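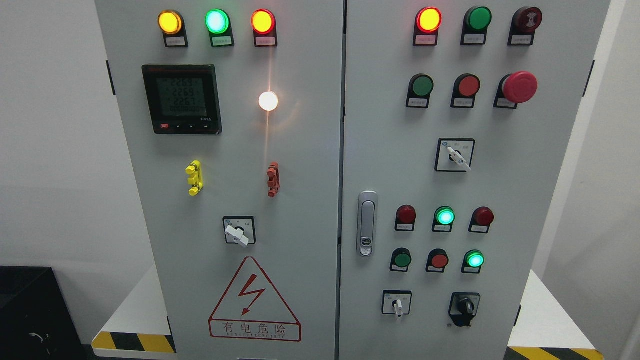

My mother kept a label maker in the kitchen drawer with the rubber bands and the birthday candles, and when I was growing up I thought it was the most embarrassing object in our house. She labeled the fuse box, of course, but she also labeled the shelf where the soup went, the key to the shed, the spare key to the shed, and the underside of every casserole dish that might someday leave for a church supper. My friends would come over after school and read our cupboards out loud to each other. I used to die a little every time.

I am now well past the age she was then, and I would like to say a few words in favor of labels, and of the people who take the trouble to write them properly.

What set me off was a house. Last August my husband and I bought a place on Wedus Road from a couple who had lived in it for 30 years and had, I'm sure, known every inch of it by heart. There are 3 switches by the back door. One works the porch light and one works the light over the stairs, and the third has been flipped up and down by every guest we've had and has yet to do a single thing that any of us can find. In the basement the breaker panel had a paper chart taped inside the door, and somebody had filled it in with a pencil, in a lovely slanting hand, as follows: kitchen, other kitchen, Dad's, front, not this one.

Not this one! I stood there with a flashlight and laughed until I had to sit down on the step. Then I stopped laughing, because the dishwasher was leaking and I needed to shut off the power to it, and I had no idea whether it was kitchen or other kitchen.

I don't blame the family. I think that chart made perfect sense on the day it was written, to the person who wrote it, and that's the whole trouble with how most of us label things. We write to ourselves. We write "misc" on a box and "final" on a document and "good scissors" on the scissors, and we trust that we'll always be around to explain. A label ought to be written for a stranger in a hurry, maybe a worried one, who can't call you.

My friend Pao-chu Chiang taught middle school for most of her working life and she feels even more strongly about this than I do. She told me she could size up a school in the first ten minutes by looking at the doors. If the doors had only numbers on them, she said, then it was a school run for the people who already worked there. If there was a sign that said Office, and an arrow, and the arrow was right, then somebody had stopped to think about a new kid standing in that hall with a slip of paper in her hand.

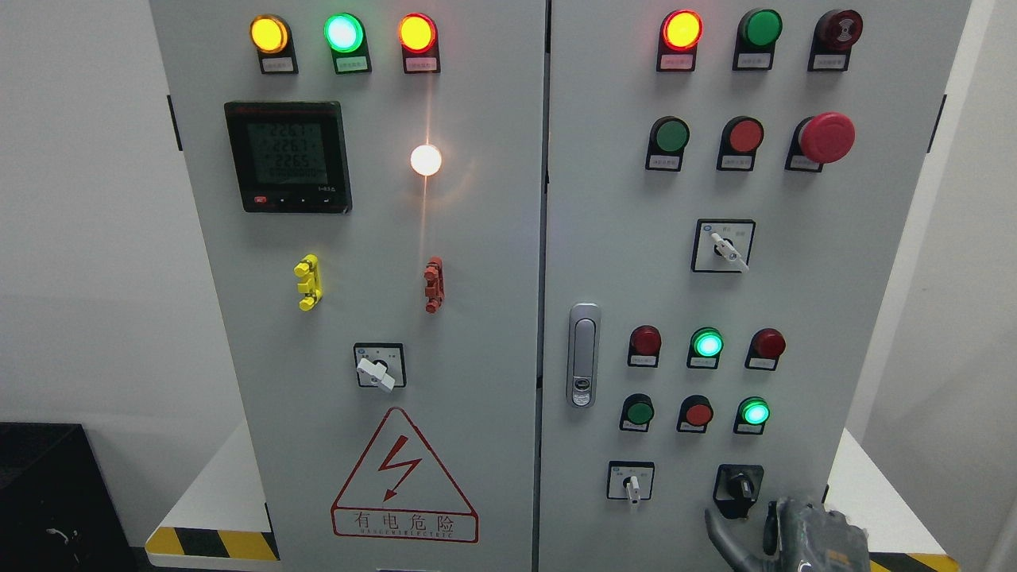
I've been carrying that idea around with me ever since, and it has made me a bit of a pest. I notice it at the doctor's, where the sign-in sheet asks for "number" and doesn't say which one. I notice it at Fustasero, the hardware store I like best in town, where the drawers of screws each have one of the actual screws fastened to the front, so that a person who doesn't know the name of what she wants can simply hold hers up and match it. I have spent far too much money in that store and I believe those drawers are the reason.

Now, I know the case against me, because my brother-in-law makes it every Thanksgiving. He says a well-made thing shouldn't need a label. A door should look like it wants to be pushed. I grant him the door. But there's no shape of jar that tells you cumin from coriander, and there's no way for a switch to look like the upstairs hall. Some things in this world look alike and do very different jobs, and the only kindness available is a word.

There is a cost, too, and I'll admit to it. Labels go stale. A wrong one is worse than a blank, and somebody has to go back and check — which is dull work, and gets no thanks. My mother did hers over every few years. I remember her peeling the old strips off with her thumbnail at the kitchen table, with the radio going.

Saimi Hakala, our neighbor on the uphill side, came over one Saturday and helped me with the breakers. She stood upstairs with a lamp and hollered, and I stood downstairs with a pen. It took us most of the morning and a pot of coffee. "Dad's" is the garage. "Front" is the back bedroom and the bathroom fan. I've left the old chart where it was, with the new one taped underneath it, and we still haven't found out about the third switch.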